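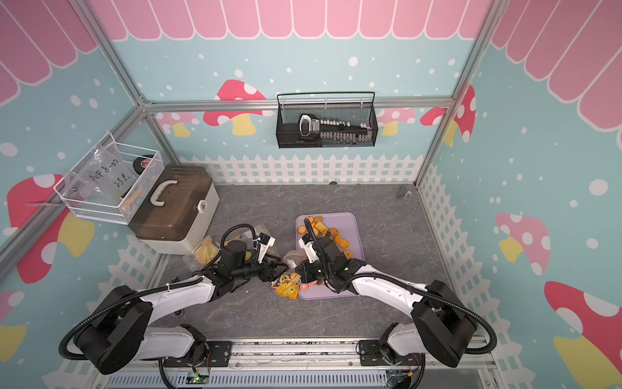

Figure 3. Booth interior with painted mushrooms and picket fence graphics on the walls and a gray marble-patterned floor.

4.2 Trip Pace and Length of Stay

Respondents were recruited at the ferry terminal in Susten and at two car rental counters in Nalham. Of the 1017 visitors who returned a usable questionnaire, 27 percent had rented a vehicle for the whole stay, and a further 16 percent had done so for one or two days only. The rest relied on buses, hotel shuttles or walking.

Trip pace was measured as the number of separate stops reported per full day, leaving out meals taken at the lodging. Visitors who rented for the whole stay reported more stops than bus users during the first two days. After the third day the gap narrowed, and among those staying longer than a week it was no longer significant. We read this as a settling effect: visitors arrive with a list, work through part of it, and then return to places they already know. The pattern held for both towns, though it was weaker in Susten, where the bus to Pukavon beach runs only until 6 p.m. and day plans are shaped by the timetable.

Self-reported rest showed a different pattern. On the Lundgren scale, part-time renters scored lowest of all three groups. Many had fitted the rental days tightly – often leaving before breakfast and returning after dark – and described those days as tiring in the open comments. Whole-stay renters and bus users did not differ.

Two limits apply. The survey ran in November, before the high season, and waiting times at the counters were short. Stops were also recalled at departure, and recall is likely to be poorer for longer stays. A subsample of 20 visitors kept a daily log; their counts were slightly higher than their recalled figures, with no clear difference by mode of transport.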